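In defense of the junk bin

Every spring somebody tells me to get drawer dividers. Little trays, labels, a spot for each screwdriver. I tried it in April at the old place in Vernport. Spent 800 bucks on a wall system, pegs and cups and all of it. Six weeks later the cups had the wrong things in them and I couldn't find a tape measure.

So. One big bin. That's my whole argument.

Household stuff and shop stuff together, no sorting. Drop it in, walk away. When you need something you look in one place. Not fifteen. Herman Jugah, who wrote that long piece for the Wunlow newsletter about "zones," thinks this is laziness. Sure, maybe. But I've seen his garage and the zones are full of bags. 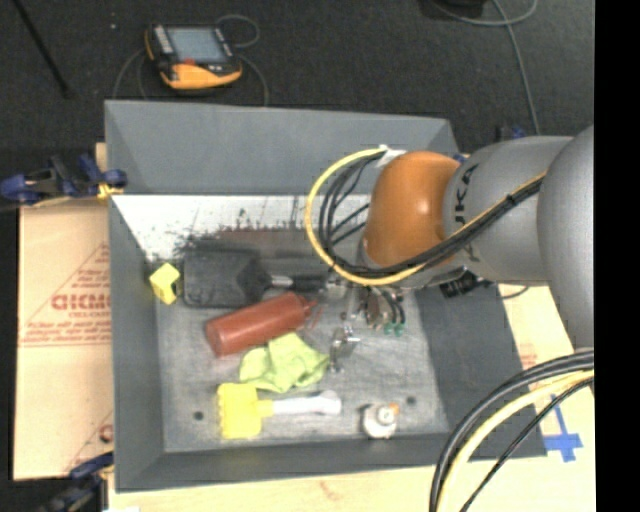
A gray bin with a scuffed floor, a black shovel and a yellow block in the same few inches.

People hate that. A shovel next to a little block! Wrong category! But you see them right away, dont you. Bright yellow, black, gray behind. A plain bottom helps more than any label I ever printed.

Two rules, and I break the second. It has to be wide enough that stuff spreads out instead of stacking, deep bins are where things go to die. And once a year tip it all out on the floor and toss what's broken. I'm overdue.

The tidy folks will write in, they always do. Fine. Tell me where your tape measure is first, and no going to look.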